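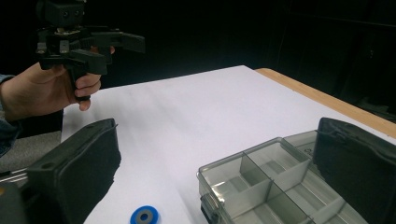

Setting up a side-by-side gripper comparison

By Efa Jenkins, with additions from Banafsheh Khosravi. February
7 min read

If you have got as far as this section you will already have both hand-held grippers out of their cases and charged, and you will be wondering which one suits the job you have in mind. The good news is that a fair comparison needs very little kit. A compartment organiser with a clear, tinted body makes a lovely test piece, as it has a lid, a latch and plenty of thin dividers to bump into, and a small roll of blue tape on the same sheet of white paper gives you something round to try as well. We shall call the two tools the Pevden (soft, padded fingers) and the Riter (the slimmer pair) from here on.

Before you begin

1. Clear the table and put down your paper, or use the bare top if it is a plain pale colour. Busy patterns make the recordings harder to go through later on.
2. Set the organiser where both people can reach it comfortably without leaning over one another.
3. Wipe the lens on each tool with a dry cloth. Please don't use the wet ones, however tempting, they leave a smear.
4. Open and close each gripper fully a few times by hand and listen for any scraping.

Note: Tyson MacPherson at our Watton workshop likes to leave the organiser empty for the first session and only add small parts once everyone has settled in. It's a sound habit, and we would gently steer you towards it too.

First run: closing the lid

5. Start with the lid folded right back on the table. 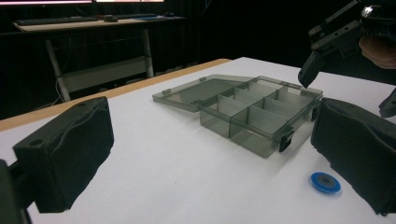 6. Agree between you who will lift the lid and who will steady the base, and stick to that for the whole run. Swapping over halfway muddles the notes dreadfully.
7. Begin recording on both tools, wait for the tone, then bring the lid over slowly until it meets the base.
8. Press the latch home with one fingertip of the Riter. If it slips off, back away, reopen the jaws and try again. A slip still counts as an attempt, so do write it down.

Caution: never squeeze the dividers with the Pevden at full grip. They are thin and will bow or snap well before the pads feel tight.

Second run: changing over

9. Fold the lid back, put the box where it was and let the other tool take the lead.

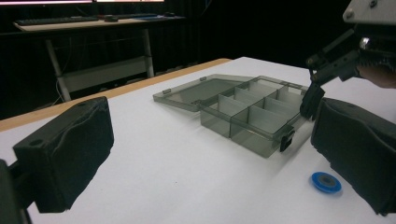 Both grippers at the open organiser, with the blue disc to one side.

10. Repeat steps 6 to 8. We aim for 36 attempts with each tool, though do stop sooner if your wrist is starting to complain.
11. Save both recordings under the same session name in Voyle, and add a line or two on how each handle felt while it is fresh in your mind.

Note: if the two recordings drift apart in time, stop and pair the tools again as described in the previous section.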